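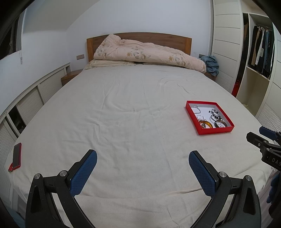 Hi again from the Stevero side of things! It's May, so you're due an update on what your grant has been paying for.

The big news is that offline sync works. You can save an article on your phone, open the app on a laptop with no connection, and pick up at the same paragraph (I've been doing this on the train for weeks and I still get a kick out of it). We let 200 testers in through Illside, our little beta site, and they've filed some wonderfully picky bug reports. Two of the worst ones are fixed. The one where long articles lose their footnotes is still open, and I'm not going to promise a date on it.

Tagging took longer than I said it would. I'd planned on 2 weeks and it ate 6, mostly because the old search index fell over once a reader had more than 1000 saved pages. We swapped it for Praritz, which meant rewriting the import tool too. Painful, but search is so much quicker now!

Money-wise we're on budget, except for hosting, where I'd like to move a bit over from the design line. Let me know if that needs a form.

Next up is the browser extension, then the reading-list sharing that Hutchins Library asked for. I'll send you a test login as soon as the extension stops logging people out.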